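The bedside cabinet that moved to the kitchen

The owner of Shehata, a small homewares shop that has been going for 11 years, will talk about drawers for as long as you let her. I let her for most of an afternoon, and I came home wanting to empty every cupboard I own.

Her favorite piece is a little wooden bedside cabinet that she keeps among the mugs and plates. "People think a bedside cabinet has to live by a bed," she told me. "Mine holds tea, string, birthday candles – all the things you want close by and never want to look at."
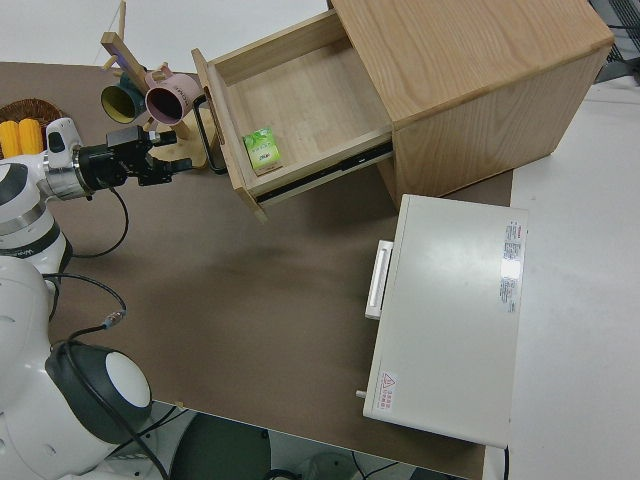 What makes a good drawer

She is firm about this one. It has to come out far enough that you can see right to the back, and the handle should be something you can get hold of with floury fingers. "I like a plain black bar," she said. "I've sold up to 400 knobs in a year, pretty ones too, and I still go home to a bar."

She also likes a drawer with hardly anything in it. One small green and white box is plenty for her, and she looked quite pained when I described mine at home (batteries, mostly, and a lot of takeout menus).

The mug tree gets the same treatment. It has room for more, but she hangs just 2 mugs on it, the teal one and the pink one, and keeps the round wicker basket nearby with its pair of yellow corn cobs. "It's cheerful, and I can still find the tea!"
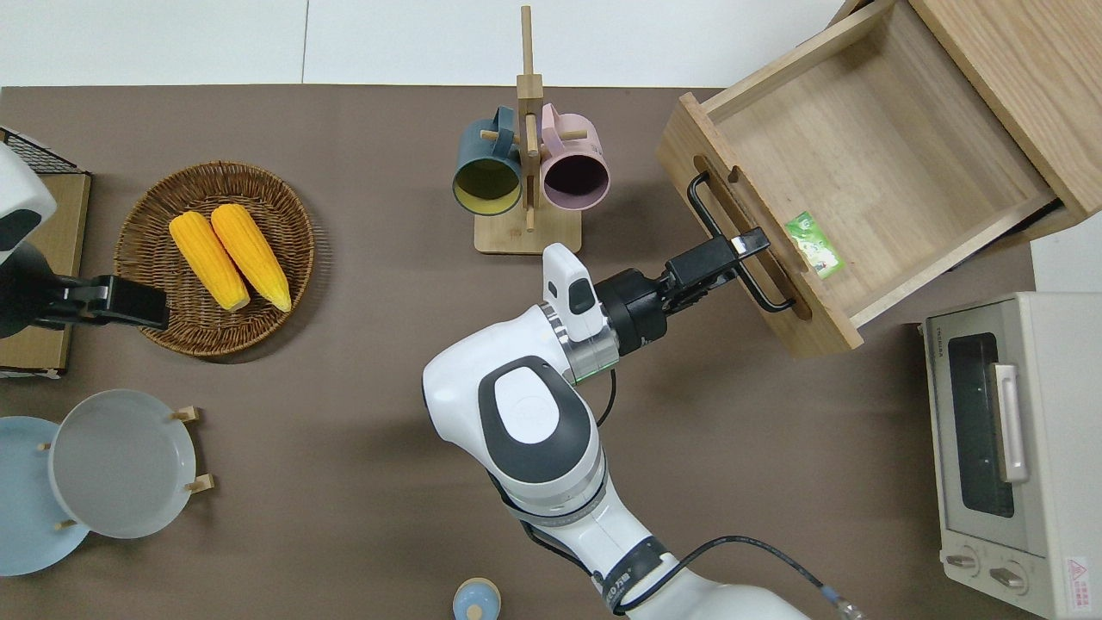 Visiting

Shehata is on Gurkow Street and is open every day in July.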